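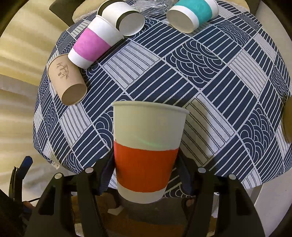

A large paper cup with an orange-red band.

The coffee we carry away

In Tatau the first ferry leaves at 6 in the morning, and before it leaves, almost everybody on the quay is already drinking. The town has 26 places which sell coffee to take away. When I moved to this coast I found it strange, as in my country one drinks coffee sitting down, and quickly.

Lindholm, the bakery by the ticket office, started to lend china mugs in April. It bought 2000 of them. By the end of summer 1143 had come back, and the others are, I suppose, in kitchens on the islands. The bakery did not stop. It now asks for a small deposit, and the people pay it without complaint.

I still prefer to sit. But on cold mornings I also stand at the rail with my drink, and the crossing takes 46 minutes, so there is time to finish it slowly.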